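Why are trays made of metal?

Look in a kitchen cupboard and you may find a metal tray. Metal is strong, so a tray can be thin and still keep its shape.

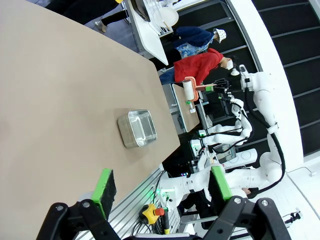
Many trays have rounded corners. Crumbs get stuck in sharp corners, but a cloth can slide round a curved one. The raised sides stop peas and beans from rolling off.

Smooth metal is shiny too – light bounces off it, a bit like a mirror.
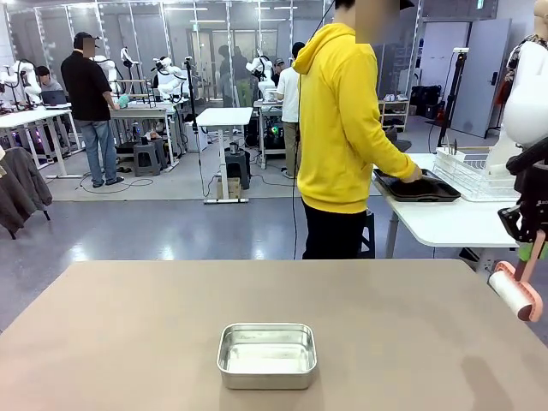

An empty tray with rounded corners.

Metal also lets heat pass through it quickly. Always ask a grown-up to lift a tray out of the oven, even if it doesn't look hot.

Words by Lensa Yimer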